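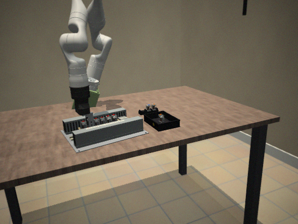 From: Jayson Magbanua
To: Fledeck house-wiring list
Subject: Re: labels on terminals, again

Hello all,

Thank you for the answers in July. I was away and could read them only last week, so I reply to the part that concerns me and leave the rest.

> I still do not see why we must number both ends of every wire.
> In my workshop I number the panel end and keep a drawing in the
> door. In 20 years I had one problem, and this was a wrong drawing,
> not a missing label. Double labels cost me half a day for each
> panel and the customer does not pay for it. Also the sleeves from
> Drivitz turn yellow and then you read nothing.
>
> Nwankwo

I understand the half day. I had the same opinion when I was the person who builds the panel. Now I am mostly the person who comes later, and my opinion has changed.

Last winter I was called to the pump house of the Cloltamari greenhouses. The panel was from the year 2000 and it was well made, with straight wires and good ferrules. The drawing was in the door, as you say. But two pumps had been replaced after that, and a float switch was added, and the drawing showed none of it. On the panel side I had clean numbers. On the field side, in the junction box by the tank, I had 19 wires of the same color and no number on any of them. I spent the morning with a long test lead and the owner's son, who shouted to me from the other building when the meter made a sound. We finished at 2:30 in the afternoon. The fault itself was one loose screw and took a minute.

So the half day was not saved. It was moved to another person, and the customer paid for it at the call-out rate.

On the drawing, I agree with you that a wrong one is worse than a missing label. What I do now is to write on the drawing with a pencil during the work, and I put my initials and the month next to every change. It is not beautiful, but the next person can see that something was changed and by whom. If the customer wants a clean copy I make it later and I leave the pencil one behind it.

About the sleeves. I had the yellow ones too, in a boiler room. I think the heat does this more than the age, but I have not tested it. In a cool room mine are still white after 6 years. For warm places I went to the printed type that slides into a clear holder, and I buy the holder one size bigger than the table says, or it will not go over the ferrule. Put it on before you crimp. I write this because I forget it myself.

One more point which was not in your message. Please do not use the terminal number alone as the wire number. When somebody moves the wire to another terminal, the label becomes a lie, and the person after him will trust it. I give the wire its own number and it keeps this number wherever it goes. The terminal strip has its own numbers and these also stay.

I would like to ask the others: what do you do with spare cores in a cable? I was taught to cut them short, but now I leave them long, fold them back and mark them "spare" with the cable number. At least two times this helped me when one core was broken in the wall. A colleague says that it makes the duct too full and the cover does not close. In a small panel he is perhaps right.

I can send my list of number ranges (supply, pumps, sensors, alarms) if somebody wants it. It is a simple text file.

With kind regards,
Jayson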